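Oana Roman
April 15, 2020

Okay friends, a good many of you asked me to report back on the Jevow kitchen pack from Clalliseck, so pour yourself something, this is going to run to a few posts!

First, what it is: a set of simulated kitchens for practicing two-handed robot tasks on your own computer. You get 57 tasks in the base pack and 87 if you pay for the extended one (I did, I have no self-control).

Setup took me one evening, most of it my own fault for skipping the page on drivers. Once I went back and read it like a grown-up, everything loaded, hands included, and I may have clapped.

3 replies · 21 likes

I started with the cutting board tasks, since those are the ones I'd want at home (my poor eyes and onions do not get along). The nice thing is that you can shuffle the layout between runs, so your controller can't just memorize where everything sits.

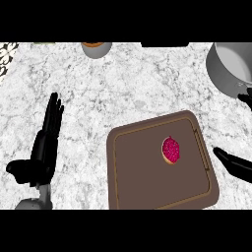 The right hand has been the easier one to tune for me. The left kept wandering until I turned its speed down, and I'm still not sure if that's the pack or my own settings. If any of you have better numbers, please, please send them over.

Looks are a mixed bag, I'd say. I love the marble, with all those soft gray veins, and the black fingers pick up little highlights. The cutting board is pretty flat and plain next to it. Doesn't bother me for practice, but if you want glossy demo videos, keep it in mind.

9 replies · 46 likes

Price! It's $146 for the extended pack, one payment, and that covers 2 computers. I tried Trutel before this and liked their menus better, but they bill monthly and I kept forgetting I had it (my bank did not forget).

I wrote to support with a question about saving runs and got a kind, full answer from a real person, who also told me a new set of kitchens is planned for July. I'll be poking at those too, of course.

So would I buy it again? Yes, for learning at home, very happily. For a classroom I'd ask them about licenses first. Next up is the stove set, wish me luck!

14 replies · 5 shares · 63 likes

Last updated: 2 hours ago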